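Gitau Mission Fellowship opens guest lodging at Iscombe for workers on home leave

ISCOMBE, July - The Gitau Mission Fellowship has opened a lodging house at Iscombe for mission workers and their families returning to Britain between periods of service overseas. The house is intended for stays of two weeks to six months and will take its first full list of guests in September.

The Fellowship sends and supports workers in Bible teaching, translation and church planting. Until now, those returning on home leave have arranged their own accommodation, usually with relatives or members of a supporting church. A survey of serving households earlier this year received 67 replies. Housing was the item most often named as a difficulty, ahead of travel costs and schooling.

The property was formerly the manse of Iscombe Chapel and has been leased to the Fellowship for a term of ten years. It has been divided into four family units, each with its own kitchen and bathroom. A shared ground-floor room is available for prayer meetings, language study and meetings with supporting churches. One unit has step-free access from the street.

The cost of conversion was met by gifts from churches and individuals. A total of 952 separate gifts was received, the largest group coming from congregations in the Pasier and Yeom partnership, which has supported Gitau workers for many years. No loan was taken out and no money was drawn from the general fund used for workers' support.

Guests will be asked for a contribution towards heating, water and council tax. The rate is set according to length of stay and may be waived on application. Bedding, towels and basic kitchen equipment are supplied. Guests are expected to do their own laundry and to leave the unit ready for the next household - a checklist is provided on arrival.

Applications are open to workers of any recognised evangelical sending body, although Gitau households will have first call on places until the end of March. Forms should be sent at least eight weeks before the proposed date of arrival, with a letter from the applicant's home church. Shorter notice will be considered in cases of illness, bereavement or evacuation.

A service of thanksgiving will be held at Iscombe Chapel in September at 3 p.m. The reading will be from Psalm 121. All are welcome, and the house will be open to visitors afterwards.

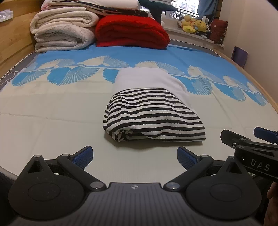
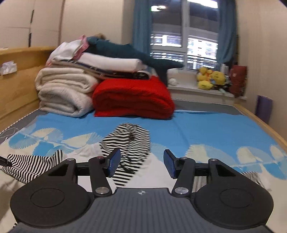 Striped knitwear on a shell-patterned sheet (first picture); striped cloth on a blue patterned sheet (second picture).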